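Grasteo hand-held gripper pair and working rules: review

The Grasteo set is sold as a pair of hand-held grippers for recording two-handed tasks, with a printed booklet of working rules in the same box. Plenty of people have written about the grippers. I wanted to look at the rules as well, as our group at Liltberg had none of its own when we bought the set in February and we have been working to the booklet since then.
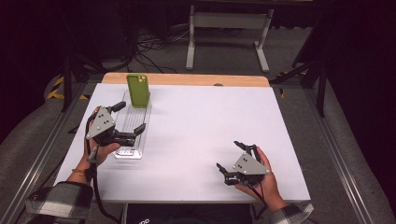 Waqas Awan
2019-06-27

The grippers come first, briefly. Each one has a grey triangular plate with three holes on top and a pair of black jaws in front. They are cabled. The grip is comfortable for short runs and tiring after that. The jaws open and close smoothly and I have had no trouble with either of them. Areeba Soomro has smaller hands than I do and finds the left one awkward to close fully.

Our main task has been a phone and a clear ridged tray on a white board. The phone stands on its short edge in the tray. It sounds easy and it was a good test of the booklet, because nearly every rule in it comes up at some point.

What the rules cover

The booklet has sections on the table, the operator, the cables, the pads and the records. They are written in short sentences and you can read the lot over a cup of tea. The table section asks for a plain, matt surface with nothing on it except the objects named in the task sheet. It also asks that the start position of each object be written down before the first run, which we were not doing.

The operator section is the strongest. It limits a session to 25 minutes, after which you put both grippers down and leave the table. I thought this was fussy. Then Faisal Jafri went back through our early recordings and found that most of the dropped phones came late in long sessions. We now use a kitchen timer.

Sleeves and jewellery get one line: "Keep clothing and jewellery clear of the moving parts." I would like more than that. How far up should a sleeve be rolled? Is a thin bracelet allowed? We have argued about both.

Cables

The rule is that each cable should drop off the near edge of the table on its own side and never cross the work. This is sensible and takes no effort once you are used to it. The booklet says nothing about cables on the floor. We wrote our own rule for that, and marked a floor edge with yellow and black tape.

Pads and fingers

You are told to look at the inner face of every finger before a session and to change a pad if it is loose or if its edge has begun to lift. There are no pictures of a good pad or a bad one. Ragged edges on the inner side of a finger could be rough cutting or they could be wear, and the booklet gives you no way to decide. Nkechi Bassey and I looked at the same finger and marked it differently on the check sheet. A single page with a pass and a fail shown next to each other would have settled it. Spare pads are sold by Daltik and the fit is good.
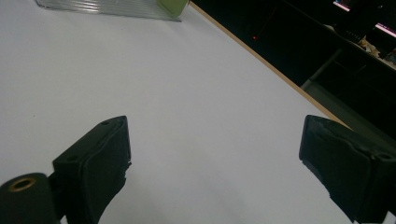 Records

Each recording should carry the operator's initials, the task sheet number and the state of the pads. Failed attempts must be kept and labelled as failed. We have 1,406 recordings on the drive and the ones made before we followed this rule are a nuisance to sort. Iqra Farooqui has given up on some of them.

The record sheet itself is poor. The boxes are too small and there is no space for a note about lighting. We use the Gilani sheet, which has a wide margin, and copy the Grasteo headings on to it.

Good points

Short, clear rules with very little padding. The session limit. The instruction to keep failures.

Bad points

No guidance on floor cables. Vague on clothing. No pictures for the pad check. The binding came apart on both of our copies.

Would I buy it again? Yes for the grippers, if your hands are average or large. The booklet is worth having, but read it with a pencil and write in what it leaves out for your own room.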